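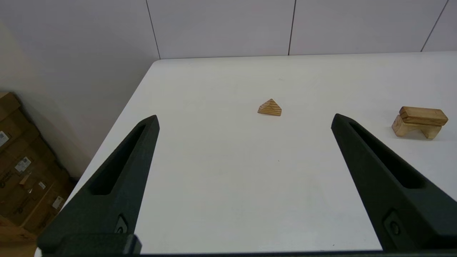 A matte white tabletop, with a few faint specks.

Keeping a White Table White: Which Tips Are Worth Your Time
Posted September 4, 2018

Every cleaning site has a page on white furniture, and most of them copy from each other. I have lived with white tables for 13 years, in two kitchens and one sewing room, and I have tried most of what gets passed around. A lot of it does very little. Some of it does harm.

Baking soda paste

Recommended for everything. It's a mild abrasive, and on a matte finish a mild abrasive leaves a shiny patch where you rubbed. You won't see it straight on. Sit down across from a window and there it is, a polished oval the size of your hand. I have one from a tea ring that would probably have come up with dish soap and a second try. If you insist on the paste, use it on the underside first and look at the spot from a low angle the next day.

Vinegar

Fine for hard water marks on glass. On a food-greasy table it mostly makes the room smell like pickles. Vinegar is poor at cutting grease, and mixing it with baking soda gives you fizz and some salty water. People like the fizz. Keep it away from marble and other stone, where it can etch.

Melamine sponges

They do work. They also work the way very fine sandpaper works, so the same warning applies as for the paste. I keep one for pencil and shoe scuffs on the legs and leave the top alone.

"Table revivers"

I paid for a bottle of Aser surface cream on the strength of the label, which promised a factory finish. What I got was a slight film that held on to crumbs and showed fingerprints by lunch. It took three washes to get it off. If your top is painted or coated, there is nothing in it for a cream to feed.

What I do now

Dish soap, a few drops in a bowl of warm water. Cotton cloth, wrung out hard. Wipe, rinse the cloth in plain water, wipe again, dry with a towel. Skipping the rinse is where most of the gray haze comes from. People blame the table, but it's old soap.

Ballpoint: rubbing alcohol on a cotton swab, dabbed, with a test somewhere hidden. It can soften some paints and lacquers. Stop if color comes off that isn't ink.

Turmeric and curry: wash, then be patient. The yellow often fades in daylight. Mine took most of April and I had already priced a new top by then.

Heat rings: I have read that a hair dryer, mayonnaise and toothpaste all cure these. The hair dryer sometimes helps a cloudy mark on lacquered wood. Mayonnaise is a waste of a sandwich.

Specks: wipe them dry first. Grit dragged around under a wet cloth makes those fine scratches that later fill with dirt.

Should you buy a protector?

The clear vinyl sheets are sold at the Trisden outlet in Sokville, cut to length. Mine was 60 inches long and curled at both ends all winter. Water got under it and sat there. Cork trivets and a plain cloth at dinner have done a better job, and they go in the wash, or the cloth does anyway.

As for the pages that claim 1,117 uses for white vinegar, I'd like to see the list. I suspect the word "freshen" comes up a lot.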